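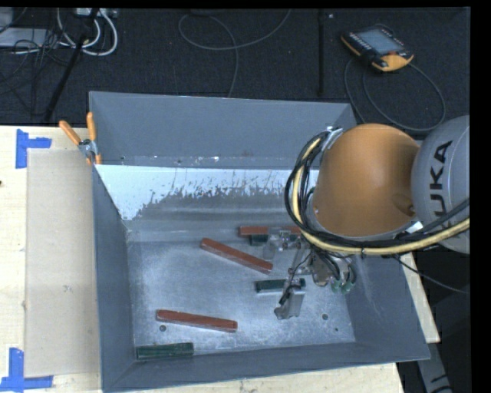
Mulik Sloped Bin, open top, grey sheet metal

Home > Bins and trays > Bench bins > Mulik

In stock. Leaves us from the Okoth Road unit, usually next working day if you order before noon. Pallet only, no courier, sorry.

Price: £893 plus VAT
Refurbished / workshop marked: see further down

Quick version

Big open bin for the bench. Grey sheet metal, four steep sides flaring out from a flat rectangular floor. Stuff you throw at the sides slides to the middle and lies on the flat, mostly. No lid, no legs, no wheels. Sits on a table. We sell it to joinery shops, block and toy makers, repair benches, a couple of schools, one brewery (no idea, didn't ask).

If you need to see what is in the bin from across the room, or get at it from any side, this is the one. If you want to store things neatly, get the Funside trays instead, they stack.

Sizes

Top opening, long side: 1,100 mm
Top opening, short side: 960 mm
Weight: 25 kg empty
Floor: flat, rectangular, with small round holes through it
Walls: four, all sloped, all fixed
Colour: bare grey, no paint on new ones

People keep asking for the floor size and the depth. Both are on the drawing, which comes as a PDF with the quote. They changed slightly when we changed folding shop so please work from the drawing and not from a bin you bought years ago.

What the slopes do

Long parts are the pain in a straight-sided box. Bars and battens and offcuts go and stand up in the corners, lean on the wall, then fall over when you take the one next to them. With the Mulik they slide down. Narrow wooden blocks are what we try it with here, the painted ones, red-brown and dark green, and tipped in from a crate they end up on the floor at all sorts of angles. Can still finish up right against the foot of a wall, or tucked in a corner. It's a bin. Give it a nudge.

Short fat things roll more. Round things roll a lot. Very light things (foam, card, empty packets) don't always slide, they sort of sit on the slope and think about it. Sticky things, no.

The slope also gives you room for your wrist and sleeve. Small thing but if you are in and out of it all morning you notice. Same goes for scoops and long-handled grabs, you come in over the side at an angle and the handle doesn't catch.

The holes

Small round holes in the floor. Dust and grit drop through, up to a point. Flakes and shavings tend to bridge over them and want brushing out. They also do for bolting down - pan head screws and a wide washer, so nothing catches on the head. Screws not included. We used to put a bag in and everybody had their own anyway.

If you are tipping in screws, beads, seeds, anything that goes through a small hole, put a sheet of something over the floor first. Rubber matting cuts easily with a knife and quietens the whole thing down too.

Not for liquids. Obviously. It has holes in it.

What to stand it on

A decent flat table, wood or steel. Check the table takes the bin plus whatever is going in it. Twenty-five kilos before you start, and a load of hardwood offcuts is no joke. The flared top is a good deal wider than the base, so leave space round it, don't shove it tight to a wall and then ring us to say it won't go. Measure the top, not the foot.

On a nice table put something down underneath. The bottom edges are dressed but it is still sheet metal and it will mark a soft top if you drag it. Lift it, two people, one each end. Do not pick it up by one wall.

Height: for adults standing, a low table is better than a normal bench. On a full height bench shorter people end up reaching over the front wall on tiptoe. Ask for the drawing and do the sum first.

Marks, scuffs, paint

It will scuff. Bare metal, the floor goes a sort of mottled silver with pale scrapes after a bit of use, and dust shows up on it. Doesn't change how it works. If that bothers you we can get them powder coated, any standard colour, adds to the lead time and the price, and the coating on the floor will chip where the parts land. We'd leave it bare.

Paint splashes: if you spray or brush anywhere near the bin the inside walls will catch it. Comes off with a scraper if you get to it early. Once it has gone hard, wire wheel, or just live with it. Darker splashes on a pale wall do show, worth knowing if you are relying on contrast to pick parts out by eye. 

Lighting. Bare metal throws light about. A lamp straight over the top will put a glare on whichever wall faces it and the rest looks dull. Move the lamp until the floor is evenly lit, takes two minutes. A matt mat on the floor helps as well (try saying that).

Cleaning

Brush out, wipe round with a damp cloth, dry it. Normal washing up liquid is fine. No bleach, no acid descaler. Don't leave it wet overnight. If you get rust spots rub them back with a grey pad and a drop of oil on a rag, then wipe the oil off properly or your next batch of parts will have it.

Don't hose it on the table. Someone did.

Blocks

The wooden blocks are a separate item, Funside long blocks, narrow rectangular bars in reddish brown and dark green. Sold by the mixed bag or by the single colour. Handy for trying the bin out before you commit your own parts to it, also for sorting games, hand exercises, training new starters on picking. Paint is hard wearing but it isn't magic, the corners go first. Don't soak them.

Order code FB-LONG-MIX for both colours, FB-LONG-G for the green, FB-LONG-R for the red brown. The green is nearly black under poor light, if you want it to stand out get the red brown.

Workshop marked bins

Now and then we have Muliks that have been out on hire or used in the Pranesum workshop. Sound, straight, all four walls true, but with paint spatter, scratches, labels that won't come off and so on. Cheaper. No list on the site as they go too quick, ring and ask what there is. We send photos of the acutal bin before you pay. No returns on these for cosmetic reasons, you've seen the photos.

Hire

By the month only. Deposit, plus carriage both ways. Comes back brushed out please. Normal wear fine, dents in the walls get charged if they stop parts sliding. August is nearly always booked up so get in early for that.

Delivery

One bin to a pallet, strapped, card round the top edge. Keep the card if you may want to send it back. Kerbside only, the driver won't bring it in and won't help you up the stairs. Check the corners before you sign. If a corner is bent write it on the sheet, "unchecked" is no good to us or you when it comes to claiming.

Collection from Okoth Road is welcome, ring first. Fits in most vans. Does not fit in most hatchbacks, the opening is 1,100 by 960 and it doesn't fold. Bring a blanket.

Highlands, islands, Northern Ireland: ask for a price.

Made to order

Other sizes can be done. Same grey sheet, same style of wall. We need top opening, floor size, depth, and what is going in it. Also say if you want the floor plain, without holes. Solid floor costs less to make but you then can't bolt it and the dust stays put, so think on. Steeper walls can be done, shallower we don't recomend, parts stop sliding and you have bought an expensive dish.

No dividers. We tried dividers. They rattle.

Questions we get

Does it stack? They nest, empty, one inside the other. They also jam, one inside the other. Put a bit of card between.

Sharp edges? Top edge is dressed smooth. Run a gloved hand round it when it arrives and if you find a burr tell us, we will sort it. Gloves for moving it in any case.

Noisy? Yes. Metal bin, hard parts. Matting.

Can I tilt it? Wedges under one end, if it is bolted afterwards. Everything then collects at the low side, which some people want.

Can I stand in it? No.

Outdoor use? Under cover, for a bit. It isn't galvanised as standard. Ask.

Guarantee

Twelve months on welds and folds. Not dents, not paint, not rust from being left wet. Keep the invoice.

Ordering

Wael Ragab looks after bins and trays. Phone is better than email in the mornings, email better after four. Have the top size you can fit and the table height to hand, saves ringing back. Account customers quote your number, everyone else card or transfer.

Code: MUL-SB-GREY
Add to quote
Ask about this item

Other people looked at: Funside stacking tray, Funside long blocks mixed, rubber matting per metre, bench brush soft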